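Chapter 6
Surfaces and Finishes in the Home

Key terms: substrate, finish, film, penetrating oil, dwell time, abrasive, residue

Most of what we clean in a house is a finish. When you wipe down a table, your cloth touches the lacquer, oil, wax or paint that someone put over the wood, and the wood itself stays out of reach. The material underneath is called the substrate. A cleaning method that suits the substrate may still ruin the finish, so the first job is to find out which finish you have.

Finishes fall into two groups. Film finishes, such as varnish, lacquer and paint, dry into a layer on top of the surface. Penetrating finishes, such as linseed or tung oil, soak in and leave the surface feeling more like bare wood. A drop of water placed on a sound film finish will stand up in a bead. On a worn oil finish it spreads and darkens the wood within a few minutes. Try this on a hidden spot, such as the inside edge of a door.

The Clasholm Survey

Adanech Ejigu studied household cleaning habits in the town of Clasholm over one October. She visited 136 homes and recorded 959 surfaces that the residents cleaned at least once a week. Residents were asked to name the finish on each surface and the product they used on it. Many could name the product but not the finish. Dull patches turned up most often close to handles and sinks, where hands and water reach the surface every day. We return to her results in Section 6.4.

6.1 Soil, Water and Time

Kitchen soil is mostly grease with dust stuck to it. Water alone moves the dust and leaves the grease behind. A small amount of dish soap in warm water loosens both. The time a cleaner sits on the surface before it is wiped away is its dwell time. On a sealed countertop a dwell time of several minutes does little harm. On wood it should be kept short, and the cloth should be wrung out well before use.

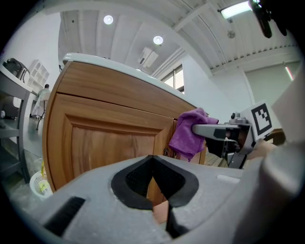

Figure 6.1 A microfiber cloth against the front of a wooden cabinet with a white countertop.

Microfiber is made of very fine split fibers, usually polyester and nylon. The splits hold grease and dust that a smooth fiber would push along. Wash these cloths without fabric softener, which coats the fibers and makes them less able to pick up soil. A cloth that has been used on an oven or a floor can carry grit, and grit is an abrasive. Keep a separate cloth for cabinets.

Before You Read On

Choose 2 surfaces in your own kitchen. Try the water drop test on each and write down what you see. You will need your notes for the exercise at the end of Section 6.2.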